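Home | Forums | New Posts | Search
Filed under: Shows & Open Days

gripwright99
Anyone else make it to the Zivico open day? I stood in line for 325 years to watch an arm handle a cup.

Rerkitz
I did. The pinch on that little cup looked clean to me. You're hard to please.

gripwright99
It's a little cup with a lid. Put a full soup bowl in there and I'll clap.

montecinos_5
Disagree. Small and tapered is harder than you think, and two fingers is all it gets. My shot:

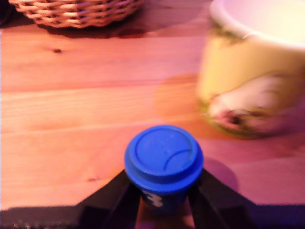
SELTEVWOOD, 31 December 2021

Blue lid, black fingers, one on each side of the cup. Go ahead, tell me what you'd change.

gripwright99
The line.

Rerkitz
Softer pads, maybe. Are they doing another one in April?

montecinos_5
So the guy at the door said. He also said there'd be coffee.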